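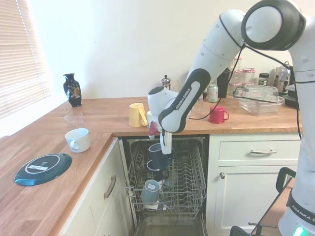
第六章 杯具的装载、取出与台面暂放

本章适用于嵌入木质台面下方的 Zutthorpe 前开门洗碗机，内容包括上篮装载杯具、洗后取出、台面暂放，以及 Mullemik 实木拼板台面的日常养护。下篮装载见第七章，洗涤剂与漂洗剂的加注见第五章。首次使用前的空机运行见第三章，未完成空机运行的机器不得装载餐具。

修订日期：2022年4月19日

6.1 装载前的检查

1. 确认上一次程序已经结束，控制面板上的运行指示已熄灭。
2. 将机门完全放平，放平后机门应能自行保持水平位置。若机门自行回弹或下坠，停止使用，按第九章调整门弹簧。
3. 用手拨动上、下喷淋臂各一圈，喷淋臂应转动顺畅，不与篮体、内壁刮碰。
4. 查看内腔底部的滤网，取出茶叶、果核、标签碎片、牙签等残留物。
5. 将上篮沿导轨匀速拉出，直至触到限位。不要猛拉，限位件受冲击后可能脱出导轨端部。
6. 检查篮丝涂层。涂层有破损、露出金属的部位不要放置杯具，可用随机附带的修补套件处理，处理后静置至完全干固。

注意：机门放平后不得承重。不要将锅具、抽屉或工具箱搁在门板上，也不要踩踏或坐在门板上。

注意：上篮处于拉出状态时，不要同时拉出下篮。两篮同时拉出并装有餐具时，机体重心前移，未固定在台面下方的机器有前倾危险。

6.2 哪些杯具可以机洗

可以机洗：
标有洗碗机适用标志的陶瓷马克杯、瓷杯；
标有洗碗机适用标志的玻璃水杯；
不锈钢单层杯（无喷漆）；
标有耐热标志的硬质塑料杯。

不建议机洗，请手洗：
带金边、银边或釉上彩的杯具；
手绘花纹的花瓶及装饰器皿；
真空双层保温杯；
胶粘结构的杯具，例如粘接木柄或软木底的杯子；
水晶玻璃；
有裂纹、崩口或修补痕迹的杯具。

法压壶需先拆开。玻璃壶身若标有适用标志，可单独放入上篮；滤网组件应拆散，金属网片冲去咖啡渣后再放入；木质或涂漆部件手洗。整壶不拆直接放入，滤网夹层中的残渣会被冲出并堵塞喷淋臂喷孔。

一次性饮料罐、玻璃瓶及带纸质标签的容器不要放入机内。

说明：杯身或杯底贴有价格签、条码签或产地签的新杯，应在首次机洗前揭除标签。纸屑进入滤网后会结成团状，胶层则会转移到其他杯具表面。揭除方法见 6.3。

6.3 揭除标签与残胶

1. 在杯中或盘中注入温水，使贴有标签的部位升温。标签在杯身外侧时，改用浸过温水的布敷在标签上。
2. 等待标签边缘翘起，从一角沿表面平行方向缓慢揭下。
3. 残留的胶层用少量食用油涂抹，静置片刻后用软布擦去。
4. 用中性洗涤剂洗净油迹，再以清水冲净。
5. 盘底或杯底的无釉圈较粗糙，胶层容易嵌入，可用软毛刷处理。不要使用钢丝球或刀片。

注意：不要在洗碗机内使用除胶剂、汽油、酒精或其他可燃溶剂。以溶剂处理过的餐具必须充分冲洗并晾干后才能放入机内。

6.4 调节上篮高度

上篮有高、低两个位置。放置普通马克杯时使用高位，放置高脚杯或较高的玻璃杯时使用低位。上篮处于低位时，可放入杯具的最大高度为 236 毫米，高位时以机门内侧标牌为准。

1. 清空上篮。带载调节会使一侧卡扣先行脱开，杯具滑落。
2. 升高：双手分别握住篮体左右两侧中部，同时向上提，直至两侧卡扣发出声响。
3. 降低：一手托住篮体，另一手按下同侧调节杆，篮体下落后再处理另一侧。
4. 从正面观察篮体，左右应等高。若一侧偏低，重复上一步。
5. 将上篮推入，转动上喷淋臂，确认无刮碰。

说明：上篮改变高度后，下篮可用空间随之变化。调整后应重新检查下篮中直立的大盘，避免盘沿顶住上喷淋臂。

6.5 上篮的装载步骤

1. 倒净杯中液体。茶包、柠檬片、咖啡渣倒入垃圾桶，不要倒入机内。
2. 不需要逐只预洗。杯壁有已干结的可可、麦片或奶渍时，先浸泡再装载。
3. 杯口一律朝下，杯底朝上。
4. 从篮体后部开始，由后向前逐只放置，同一排杯子排成直线。
5. 杯身略微倾斜，搭在相邻篮齿上，使杯底凹陷处的积水能够流走。杯底凹陷较深的马克杯，倾斜角度应适当加大。
6. 杯柄朝同一方向错开，不要互相钩挂。
7. 相邻杯具之间留出不小于 6 毫米的间隙。薄壁玻璃杯与陶瓷马克杯分排放置。
8. 翻折杯架放下后可在其上放置矮杯，但下层杯具不得顶起杯架。
9. 轻推篮体前缘，杯具应无明显晃动。有晃动时换位或补靠，不要用毛巾、海绵等物填塞。
10. 匀速推入上篮，手动转动上、下喷淋臂，确认转动不受阻碍后关门。

注意：同一只杯子不得套入另一只杯子内。套叠的杯子内壁无法受到喷淋，烘干时还可能因真空吸附而难以分开。

注意：放置每一只杯子时，应待杯口完全落在篮丝上后再松手。杯口悬空落下时，崩口多发生在杯沿内侧，不易察觉，使用时可能划伤嘴唇。

说明：深色釉面的马克杯较浅色杯更容易显出水痕。水质较硬的地区，应将漂洗剂用量调高一档，并检查软水盐存量。若调整后仍有白色斑痕，用白醋擦拭可去除的为水垢，擦拭无效的为釉面腐蚀，后者不可恢复。

6.6 装载量不足时

上篮只放了少量杯具时，可以选择以下任一方式：

方式一：等待装满。关闭机门，选择“预冲”程序，待杯具积累至满篮后再运行主程序。预冲不加洗涤剂。

方式二：半载运行。选择“半载”程序，杯具集中放置在上篮中部，洗涤剂用量按第五章表格减少。

杯具在机内存放等待期间，机门可以虚掩，留一条缝隙通风。虚掩时，门边应避免儿童靠近，洗涤剂盒不得预先装药。

6.7 取出杯具

1. 程序结束后，将机门打开一条缝，待蒸汽散出后再放平。高温程序结束后应延长等待时间。
2. 先清空下篮，再清空上篮，以免上篮杯底积水滴落到已烘干的盘碗上。
3. 手持杯身取出，不要仅以一根手指钩住杯柄提起。
4. 杯底有积水时，在篮体上方翻转倒出，水滴落入内腔，不要滴在机门边框的密封条上。
5. 用干布擦去残余水滴，放入杯柜或暂放于台面，见 6.8。
6. 取空后将上篮推回原位，检查滤网，关门时留缝通风。

警告：高温程序刚结束时，杯具、篮丝和内腔底部的加热区域温度很高，有烫伤危险。不要触碰内腔底面。

警告：玻璃杯从高温环境中取出后，不要立即注入冰水，也不要放在潮湿的冷石材表面上。

6.8 台面暂放

Mullemik 台面为实木拼板，表面以油蜡封闭，耐短时接触水分，不耐长时间浸润。待洗和已洗的餐具需要在台面上暂放时，按下列要求执行。

分区：
L 形台面应固定划分两个区域，一段用于待洗餐具，另一段用于洁净餐具和日常用具，两类不混放。洗碗机门上方的一段宜作为中转位置，只在装取过程中使用。

放置：
1. 马克杯直立放置，杯柄朝向台面内侧或侧面，不要伸出台面前沿。
2. 杯子不要侧倒放置。侧倒的杯子会滚动，靠近边沿时应立即扶正并向内移。
3. 透明玻璃杯应放在台面内侧靠墙处，前方不要遮挡。透明玻璃杯在浅色木面上不易辨认，伸手取物时容易碰倒。
4. 盘子可倒扣放置，但底下应垫干布或沥水垫。湿盘直接倒扣在木面上，盘沿内侧的水分无法散出，会留下环形水印。
5. 大件收纳盒、高瓶、密封罐放在后排，杯具放在前排。取后排物品时，先移开前排杯具。
6. 花瓶置于远离洗碗机门的一端，瓶底加垫。换水应在水槽内进行。
7. 法压壶使用后不要带渣存放在台面上，滤杆应拔出，壶身倒空。

注意：刚从灶上取下的锅具、刚注满沸水的法压壶，不得直接放在木质台面上，应使用隔热垫。

注意：靠窗一侧如装有百叶帘，杯具与帘片、拉绳之间应保持距离。收放百叶帘前，先移开窗台下方的高杯和花瓶。

6.9 台面边缘与机门蒸汽

台面下沿正对机门上缘，程序结束后开门时，蒸汽首先接触此处。安装时应在台面下沿贴附随箱提供的防潮铝箔，铝箔须覆盖整个机门宽度，两端向柜体内侧折入。未贴防潮铝箔的台面，下沿可能在使用一段时间后出现起毛、发黑或拼缝张开。

检查步骤：
1. 在机器冷却状态下打开机门。
2. 用手指沿台面下沿触摸，确认铝箔无翘起、无破口。
3. 若木质部分手感潮湿，擦干后保持通风，待完全干燥再继续使用高温程序。
4. 铝箔翘起时，将原有铝箔整条揭下，清除残胶，换贴新件。不要在旧铝箔上叠贴。
5. 检查机体顶部与台面之间的固定片，螺钉应紧固，但不得穿透台面。

说明：需要降低蒸汽量时，可在设置菜单中关闭“结束后自动开门”功能，改为手动开门。关闭该功能后，塑料杯具的干燥效果会下降。

6.10 台面清洁与补油

日常清洁：
1. 移开台面上的全部餐具和容器，包括靠墙一排。
2. 用拧干的软布蘸稀释后的 Baloyi 中性清洁液，顺木纹方向擦拭。
3. 换清水布再擦一遍。
4. 用干布擦干，重点处理墙角、L 形拼接缝和水槽周边。
5. 台面完全干燥后，将物品放回各自区域。

补油：
新装台面应在首次上油后静置 7 天，期间不得放置潮湿餐具。以后每年补油一次，建议安排在八月前后空气较干燥、便于开窗的时段；所在地区八月潮湿多雨的，可另选时段。单次补油后，表面指触干燥大约需要 6 小时，完全固化前不要铺设垫布或放置杯具。

1. 用细砂纸顺木纹轻磨水印和起毛处，吸尘后用微湿布擦净。
2. 将 Mullemik 养护油薄涂于表面，不得有积油。
3. 待油渗入后，用无绒布擦去多余部分。
4. 台面前沿、开孔内侧及机门上方的下沿一并涂油，下沿涂油时避开防潮铝箔。

警告：浸有养护油的布在堆放状态下可能自燃。使用后应平铺在室外晾干，或浸入水中后装入密闭金属容器，再按当地规定弃置。

6.11 常见现象与处理

现象：杯底积水较多。
处理：加大杯身倾斜角度；杯底凹陷较深的杯子移至篮体两侧的斜位。

现象：杯内有细小颗粒。
处理：清洗滤网并重新锁紧；检查上喷淋臂喷孔；确认没有带渣的滤网组件或带标签的杯具入机。

现象：杯壁有茶渍残留。
处理：改用强洗程序；检查洗涤剂是否受潮结块；杯具间距过小时重新排布。

现象：杯子在程序运行中翻倒，杯内积有污水。
处理：轻质塑料杯应夹在篮齿之间，或放在翻折杯架下方固定。翻倒的杯子须重新洗涤。

现象：上篮推入时受阻。
处理：取出最靠后的杯具，检查杯柄是否顶住后壁进水接口；检查左右高度是否一致；检查导轨内有无异物。不要强行推入。

现象：运行中有规律的敲击声。
处理：暂停程序，等待喷淋臂停止后再开门，找出被喷淋臂碰到的杯具并移位。恢复运行前转动喷淋臂确认。

现象：台面出现环形白印。
处理：擦干后静置观察。印迹未消退时，按 6.10 局部轻磨并补油。

现象：台面出现环形黑印。
处理：多为湿的金属器皿久放所致。轻磨无效时，联系台面供应方处理，不要自行使用含氯漂白剂。

6.12 配件

以下配件可通过 Zarkusero 配件目录订购，订购时请提供机门侧面标牌上的型号与序列号：

上篮翻折杯架（左、右件不通用）
上篮导轨限位件
篮丝涂层修补套件
台面下沿防潮铝箔
硅胶沥水垫
Mullemik 台面养护油

限位件更换后，应在空篮状态下完全拉出、推入数次，确认两侧限位均已扣合，再按 6.5 装载。

下篮与餐具筒的使用见第七章。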